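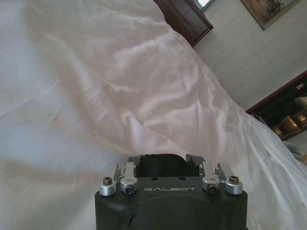

12/02/2021. Bed-making, grasp-point selection, Prillus against the old Otness method. The question for the day was whether Prillus can tell an edge of cloth from a fold that merely looks like one, using the wrist view alone. Otness never could. Otness sees a bright ridge next to a dark valley and announces, with full confidence, that it has found the hem. With the white cloth bunched right up behind the fingers and blue-grey shadow in every dip, there are more bright ridges and dark valleys than anyone could want, and by the Otness reckoning that sheet has hems all over it.

Setup as before, same fingers, same pads. Standoff 100 mm, approach speed 80 mm/s, both taken from the Tamura config file and left alone this time. (Last time I improved the approach speed and then spent the afternoon comparing two methods at two different speeds, which made a handsome plot of nothing at all.) Depth is logged but neither method is allowed to look at it. Yes, depth would make it easier. We do depth in May.

Total for the day: 141 approaches, split between the two methods in shuffled order. The shuffle is seeded and the seed is in the log header. The sheet gets pulled about by hand between approaches, and I did try to be fair, but by the second hour I had developed a style. If anyone ever trains on this they will learn my wrist action along with everything else. Somebody else should do the rumpling next time, or we should write down a procedure for it, which will be a very silly document.

Scoring: an approach is good if the pads close across a real edge. Closing on a pinch of fold counts as bad even when the cloth comes up nicely and everyone in the room is pleased. I know this is harsh. Lifting a sheet by its middle is how you make a tent, and we have plenty of tents from the autumn.

First thing I noticed, before any scoring: Prillus is slow to commit. Otness picks a point on the first look and goes. Prillus hovers at standoff, shifts its candidate along a crease, shifts it back, and eventually goes in like someone choosing a melon. The shifting is the whole idea, of course. It moves the wrist a little and asks whether the shading boundary moves the way a hem would or the way a fold would. Folds slide when you change the angle. Hems mostly stay put. I set it to give up after 50 frames of dithering and take its best guess.
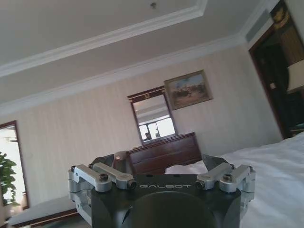
The give-up rule needs its own column in the log. At present a reluctant best guess and a confident pick are written out identically, so I can't separate them without replaying the video. I would very much like to know whether the bad Prillus grasps are nearly all reluctant ones. My feeling is yes. My feeling about the Otness threshold was also yes, and look where that got us.

Second problem, and a dafter one. When the wrist tips up at the end of a retreat, the view takes in the ceiling, and both methods carry on looking for cloth up there. Prillus is very taken with the white moulding round the recessed bit. You can see why: long, straight, pale, with soft shadow in the corners, and it stays put when the angle changes. By every test I have given it, that is the best hem in the building. No approach was launched at it, because the workspace limits catch anything that high, but the candidates still go into the log and they drag the confidence average upwards. I want the averages redone with every frame above the tilt limit thrown out. Otness likes the moulding too, for what it's worth, but then Otness likes everything.

The Brondon mask would fix this. It would also bring back the Brondon dependency, and I remember what the install was like. A plain tilt cut-off is three lines and will do.

No headline number until the frames are filtered. Going by what I scored as it happened, Prillus is ahead where the folds are large and soft, and there isn't much in it where the sheet is properly scrunched. I half expected the reverse. With tight creases the little wrist move may be too small to shift anything by a useful amount, so a bigger move is the obvious thing to try, though it costs time and puts the fingers nearer the cloth than I like.

To do:
- tilt cut-off, then rerun the averages for both methods
- column for give-ups
- bigger wrist move, scrunched sheet only
- rumpling procedure (sorry)
- check whether the pads leave marks on the white sheet before we are asked

Logs are on the shared drive under today's date. The folder called final is an earlier one. Leave it be.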